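Unit 8: Do Storage Products Make People Tidier?

Start with the claim. Container sellers say that a place for everything leads to less clutter. It sounds right, and that should make us careful. What would count as evidence?

The Bollia survey is the one most often quoted. It reached 802 households, all of them taken from a store mailing list. People who already buy bins said that bins help. There was no comparison group, and "tidier" was whatever the person answering thought it was.

The Flomthorpe study is better, but small. Almost 200 renters were split into two groups, and one group got free boxes in June. Clutter was scored from a checklist at the start and again at the end. The box group did improve. So did the other group, by nearly as much -- being visited by someone with a checklist may be enough to make you clean up.

Simard's reading is that containers mostly hide things. I find this more likely, though the interviews behind it were short and the questions leaned one way.

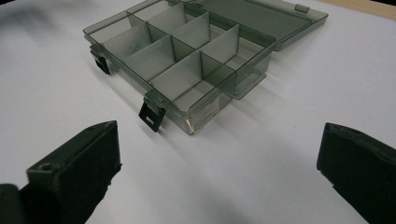
Fig. 1. Open organizer box, smoky-gray plastic.

For discussion: the Lelilow method promises results "in any home." Write down what result would prove it wrong. If you can't think of one, say what that tells you about the claim.

Reading: chapter on self-report, first half only. Skip the tables.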